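Device lock policy for shared tablets – consultation thread
Bistton Staff Forum > Information Security > Open consultations

D_Whitlock (Information Security)
Members of staff are invited to comment on the proposed change to the lock settings on all tablets issued by the organisation. Under the proposal, a tablet will lock after two minutes without use and will require a passcode of at least eight digits. After 15 failed attempts the device will erase itself. The present limit is unlimited attempts with a growing delay between them. The change would apply to 155 devices, including those held at the Zisside office. Comments are welcome until the end of December.
Declan Whitlock

v.tymoshchuk
Thank you for the notice. I support the longer passcode. I do not support automatic erasure in its present form. The shared tablets at Zisside are used by several people in a shift, and a forgotten code is a common event. Of the 38 support requests we logged last quarter under "tablet", most concerned a passcode. If a device erases itself before it has synchronised, the records entered that day are lost.

Kettle_Records
I must disagree with the previous comment. The records held on these devices include home addresses. A tablet left on a train is a greater risk than a morning's entries typed a second time. Fifteen attempts is generous. I would have asked for ten.
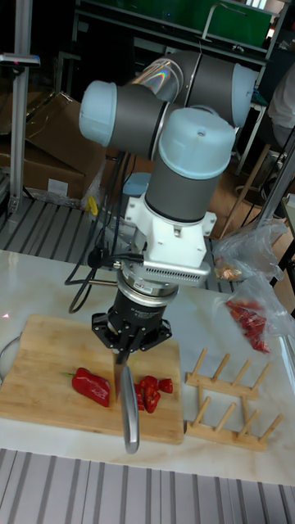
v.tymoshchuk
The two-minute lock deserves separate attention, as it will affect some teams far more than others. An officer at a desk can touch the screen at any time. A colleague who is watching an arm slice red pepper on a chopping board, and who has to write down what it does, may not touch the tablet for much longer than two minutes, and will then have to enter eight digits before making a note. I would ask that the period be set by team, with ten minutes as the upper limit.

Boren
Seconded, with one reservation. If each team sets its own period, every team will choose the longest one. The decision should rest with Information Security, on written request from a line manager.

Kettle_Records
I have no objection to that arrangement, provided that the approved requests are listed where all staff can read them. My view on erasure has not changed.

D_Whitlock (Information Security)
I am grateful for these comments. On the lock period, a request form will be added to the draft, to be signed by the line manager and decided by this office. Approved requests will be listed on the policy page.

On erasure, we have asked whether the devices can be made to synchronise each time they lock. Where there is a network connection, this can be done. Where there is none, the risk described by Mr Tymoshchuk remains, and the draft will say so plainly. The limit of 15 attempts stays in the draft for the present.

v.tymoshchuk
I accept the first point. On the second, I ask that my objection be recorded. The Zisside basement has no wireless signal, and four of our tablets are kept there.

D_Whitlock (Information Security)
The objection is recorded. Please send me the asset numbers of the four tablets so that they can be considered separately.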